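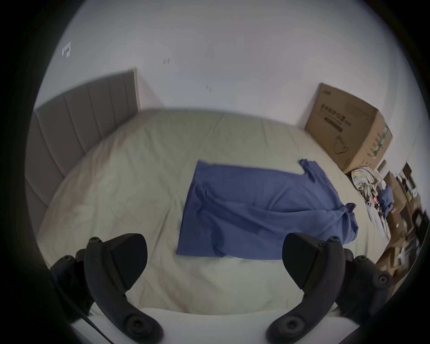 Gerd Meinecke thinks folding is a waste of an evening, and that a drawer closes just as well on a heap. He may have a point about socks. For shirts I tried his way through September and went back.

How to fold a shirt, minus the miracle claims

The Brestholm method promises a shirt in two seconds. I never got near it, and the video has been sped up. The plastic folding board from Jandness does work, but so does a magazine.

1. Lay the shirt face down and smooth it from the collar to the hem.
2. Fold one side in to the middle of the back. Turn the sleeve back on itself.
3. Do the other side.
4. Bring the hem up to the collar, then fold in half again if your drawer is shallow.
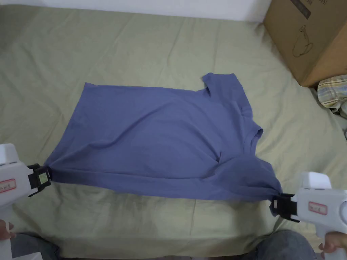

Blue T-shirt on the bed, short sleeves.

Standing shirts on edge is supposed to save 300 square inches of drawer. I measured mine and couldn't find them. It does make the bottom ones easier to reach. Skip the scented drawer liners. Linen shirts crease whatever you do, so hang those.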